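Category: Talks and Lectures / Nutrition and Ageing

Dec 6, 2022 | Danang Hidayat

Speaker notes: Walnuts and attention in later life

1. Opening
Thank the Lamholm Institute and introduce Ashley Hartley, co-author. State that the talk covers one trial only.

2. The trial
There were 134 participants, all aged over 60, living in Gondomero. Half ate a daily portion of walnuts for 20 weeks — the others kept to their usual diet. Attention was tested at the start and again in April.

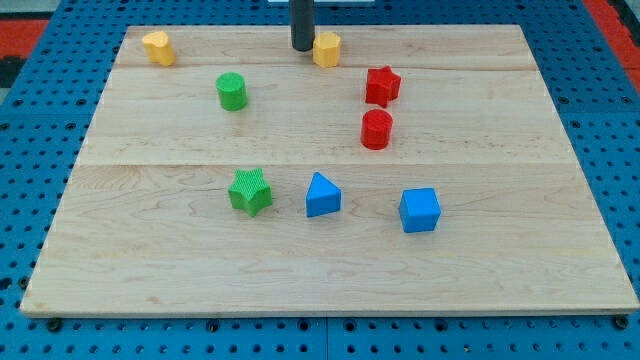
3. Findings
The walnut group gained 6 points on the attention scale. Memory scores did not change. Please say this clearly, as press reports have confused the two.

4. Limits
Diet was self-reported. Members of the audience with a nut allergy should be reminded that the results do not apply to them.

Take questions before the Hutapea session.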